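Who packs the baskets? A robot goes to work

Have you ever got a gift basket, with soap and small things for the bath inside? Somebody had to put each thing in its place. In the town of Ciltville there is a packing house called Stirnard, and 37 people work there. Since July they have a new kind of helper.

What is automation?

Automation is a long word. It means that a machine does a job which a person did before. A washing machine is automation, and so is a door that opens when you walk to it. At Stirnard, machines have closed the boxes with tape for many years. Putting soft or slippery things into a basket was always done by people, for it needs a hand.

Why is a hand so difficult?

Try this at home. Pick up a piece of soap, then a bread roll, then a coin. You did not think very much, did you? Your fingers knew how hard to press. A robot does not know this by itself. It must be told, or it must practise, and it practises a lot. The Stirnard robot made 2000 tries before it was allowed to work on real orders.
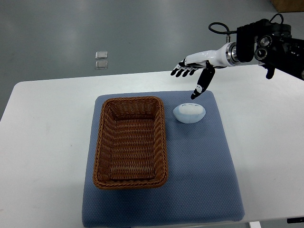 A robot hand with black fingers, a basket on a blue mat, and one small thing beside it.

Each finger of a robot hand has joints, like yours. The difficult part comes when the fingers meet the thing. If they press too little, it falls. If they press too much, it gets a mark, and then it cannot be sold.

What do the people do now?

Adanech Admasu packed baskets by hand for 17 years. "In the evening my wrists were hurting," she tells us. Now she is a robot teacher. She shows the robot where things go, and she stops it when it does something silly. She likes the new job, but she says it is more tiring for the head. In the first week she dreamed of baskets!

Rodrigo Aguirre still packs by hand. He makes the special orders, where every basket is different and there is a ribbon to tie. The robot cannot tie a ribbon — not yet. On the biggest day last winter, before the robot came, he and the others packed 337 baskets together, and they sang to stay awake.

Is everybody happy?

Not everybody. Lemlem Tamiru was worried that she would lose her work. The firm promised that all packers could stay, and she took a course to learn how to repair the machines. She passed it, but she misses her old table, where four friends sat and talked all day. Next to a robot it is quieter — you can't tell it about your weekend.

These are things that grown-ups must discuss when a machine comes to a workplace. Who will learn the new job? Who decides how fast the robot goes? At Stirnard the packers meet at three o'clock, with tea, and they can ask for changes. The first thing they asked for was a slower robot, and they got it.

Words to remember

Automation: when a machine does a job that a person did before.
Joint: a place where a finger or an arm can bend.
Packer: a person who puts things into boxes or baskets.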